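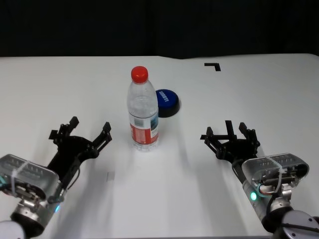 Bottle and blue lid, both grippers open

Raelene, replies inline, typing fast before the 2 pm budget call.

Shona Quinlan wrote:
> Can Dunstan get by on one spare set of finger pads until January?
> Rasmont wants the order in by noon and I have 1000 left on
> that line. Also, do we still need the second backdrop?

Pads: no, please get 2 sets. Rasmont has them at 500 a set, so that's your 1000 gone, sorry. One set covers one arm and we run two. I'd sooner skip the wrist covers. 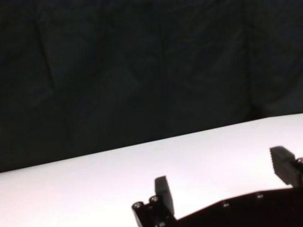

Wrist view, ridged pads, white table and dark cloth

Backdrop: skip it. The dark cloth is fine, a few creases. If theres 50 anywhere in consumables, put it on zip ties and black tape for the corner markers.

Table covering: same white, matte. Not the glossy one Fullilport quoted, the wrist cameras will hate it.

Still open: Tretport quote for the third arm. Havent seen the shipping number. Don't sign untill we have it. Can someone on the list forward it to Shona?

Bottles and lids come out of petty cash, leave them off the sheet.

Raelene Sheehan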